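August 6, 2019
By Mawar Nair

Bheki Mathebula keeps a tin of ginger cookies on the windowsill of the repair department at Koivisto, and before he would talk to me about robots at all he wanted me to have one, and then a second one to take home. He has worked at the company for 20 years, nearly all of them at a bench, fixing and repacking the switches and control parts that customers send back from elevators, packing lines and farm machinery. These days he splits his week between that bench and a table where two robot arms do the sorting and putting away that used to fill his mornings.

"I thought I would hate it," he told me, brushing crumbs off his sleeve. "My wife will tell you, I came home the first night and I talked about nothing else through dinner, and none of it was kind."

What he minded, he says, was the thought of losing the quiet part of the day. For years he would come in early, put the radio on low, and go through whatever had arrived, turning each piece over in his hands before it went into a drawer. He could tell a lot from that first look. A worn button meant one customer, a bent contact meant another, and he'd often have the repair half planned before the rest of the department had hung up their coats.

Heikki Hyvönen, who manages the department and had pulled up a stool to join us, nodded at this. "That was my mistake, and I'll own up to it," he said. "I looked at the sorting and I saw 300 parts on a busy day, somebody bending and reaching and opening drawers, and I thought, well, who would miss that? I never asked Bheki what he was learning while he did it."

So they changed the plan. The pieces still pass through Bheki's hands first, only now he looks them over sitting down, makes his notes, and lays them out on the table for the arms to put in the cabinet. It's slower than Heikki had promised the people upstairs. He says he has stopped apologizing for that, and that the people upstairs have mostly stopped asking.

I stood with the two of them for a good while watching it run. One gripper had its fingers in the third drawer down, and a few pieces lay spread over the brown paper, an orange block and a push button with a fat yellow-orange cap among them. Bheki talked the whole time in a low voice, the way people do when they're watching somebody else park a car.
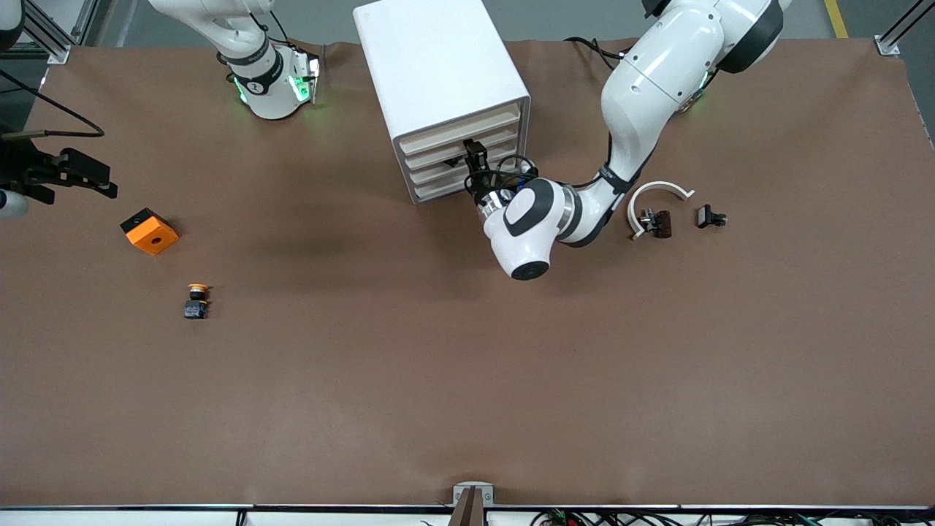
Learning to leave it alone

The hardest thing to get used to, everybody I spoke with agreed, was keeping their hands to themselves. Sherif Tazi came over from the shipping side last September to look after the arms, and he spent his first few weeks there gently asking people to step back.

"You see it going slowly for a drawer and everything in you wants to lean over and pull the thing open," he said, laughing. "These are people who help each other all day long! It's in them. I had to tell Bheki, please, it isn't your nephew, you don't have to hold the door for it."

Sherif likes the work, and he's frank that he got something out of the change that others didn't. He took a course, he had a raise, and he now gets phone calls from the Jerance plant when they want advice on their own setup. Shipping had to manage without him for a while, and he still hears about it in the lunchroom.

Bheki's shoulder is better, for one thing. He mentioned it almost in passing, reaching for the cookie tin again. The lower drawers used to bother him by the afternoon, and now he goes fishing on his days off without thinking about it. He has also been given the time to teach, and there are 3 trainees at the benches this summer, where some years there were none.

I asked him whether he would go back to the old way if Heikki offered it tomorrow. He thought about it long enough that Heikki started to look a little nervous.

"Some mornings, yes," he said at last. "In winter, when it was dark out and I had the radio, I'd take those back. But I wouldn't want the afternoons."

Then one of the trainees called over with a question about a spring, and he excused himself and went to see.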